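3.2. Carga del tambor y papel de la cesta intermedia

En los hogares estudiados, la ropa sucia rara vez pasa directamente del dormitorio al tambor. Casi siempre hay una parada en una cesta, y es en esa parada donde se decide qué se lava junto. Entendemos por cesta intermedia cualquier recipiente portátil que se llena fuera de la zona de lavado y se vacía en ella, con independencia de que después sirva también para llevar la ropa al tendedero. El registro completo comprende 1168 prendas, anotadas una a una en el momento de salir de la cesta, con su color dominante, su estado (doblada, arrugada, vuelta del revés) y la carga a la que fueron a parar.

La anotación se hizo según la plantilla Derkavix, que distingue entre prenda suelta y prenda compacta. Una prenda suelta es la que ha perdido cualquier pliegue intencionado; una compacta conserva un doblez reconocible, aunque esté mal hecho. La diferencia importa porque las prendas compactas tienden a entrar en el tambor tal como están y se abren mal durante el ciclo. En la figura 4 se aprecian los dos estados dentro de una misma cesta de trama tejida, con una tela negra arrugada y otra azul marino doblada en una franja larga y estrecha, cerca de una lavadora de carga frontal.

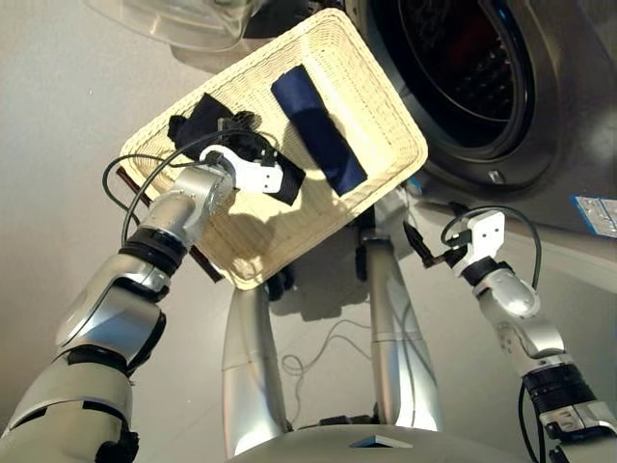 Figura 4. Cesta intermedia de color crema con una prenda suelta y una prenda compacta, ambas oscuras.

Neema Muli objetó, al revisar el primer borrador, que la plantilla trata el doblez como un descuido cuando en muchas casas es una costumbre deliberada: se dobla la ropa sucia para que quepa más y para que la cesta no huela. Pidió además que no se hablara de prendas «mal preparadas», porque quien las dobla suele sacudirlas antes de meterlas en la máquina, y ese gesto no queda recogido en ninguna casilla. Aceptamos las dos observaciones. La primera nos llevó a retirar el término de todo el capítulo; la segunda, a añadir un campo para el sacudido, que solo pudo aplicarse a partir de septiembre y que por tanto falta en la parte inicial del registro.

La forma de la cesta condiciona el vaciado más que su tamaño. En las cestas rectangulares de paredes bajas los participantes solían sacar las prendas de una en una, empezando por la que asomaba sobre el borde. En las cilíndricas altas era más frecuente volcar todo el contenido, bien en el suelo, bien directamente en la boca del tambor. Inclinar la cesta hacia la persona es una solución intermedia – deja a la vista el interior sin perder el control de lo que cae – y la encontramos sobre todo en casas donde la lavadora está al nivel del suelo.

El color actúa como primer criterio de separación, pero con una resolución muy baja. Los participantes hablan de «lo blanco», «lo oscuro» y «lo demás», y dentro de lo oscuro no distinguen entre negro, azul marino y gris. Los rojos y los naranjas son la categoría más inestable: en una misma casa pueden ir con lo oscuro una semana y formar carga propia la siguiente.

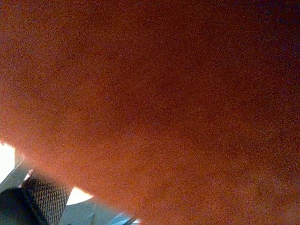
Esta inestabilidad se reduce cuando hay una segunda cesta. En las viviendas de la serie Parunell, donde se entregaron 5 cestas adicionales al comienzo del estudio, los tonos cálidos acabaron casi siempre en la cesta nueva, sin que se hubiera dado instrucción alguna. En la serie Stukano, con una sola cesta por hogar, la decisión se tomaba ya delante de la lavadora y dependía sobre todo del espacio que quedara en el tambor.

Conviene señalar dos limitaciones. El estado de la prenda se anotó al salir de la cesta y no al entrar, de modo que una camiseta doblada con cuidado pudo llegar arrugada por el peso de las demás. Por otra parte, las casas con lavadero separado están poco representadas – solo las hay en la serie Du Plessis – y en ellas la cesta recorre una distancia mayor y se llena más antes de moverla. El efecto de esa distancia sobre la mezcla de colores se trata en el apartado 3.3, junto con los datos de tendido.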